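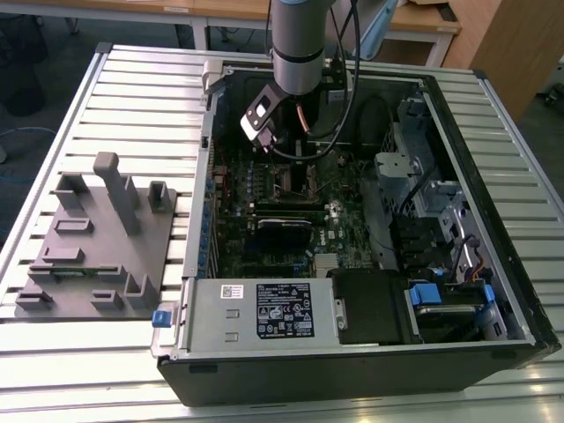
An open desktop tower on the workbench, with the arm reaching in.

So I finally made it to the Cimgate open day, two trains and a wet walk later! I went mostly for the politics, I'll admit. The council votes in January on whether to keep funding the place, and Chinyere Uzor, who's running for the Zondholm seat, was there taking questions by the coffee urn.

She wants the grant kept for two more years. Her petition had 2,163 names on it when I signed (the pen was dying, sorry if I'm illegible).

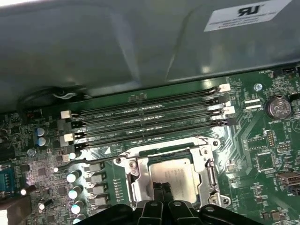 The man next to me asked where the money would come from, and she said the parking fund, which got a groan from the Buenaventura crowd. They've been fighting over those parking spots forever. I stayed for six questions and then went to find a sandwich.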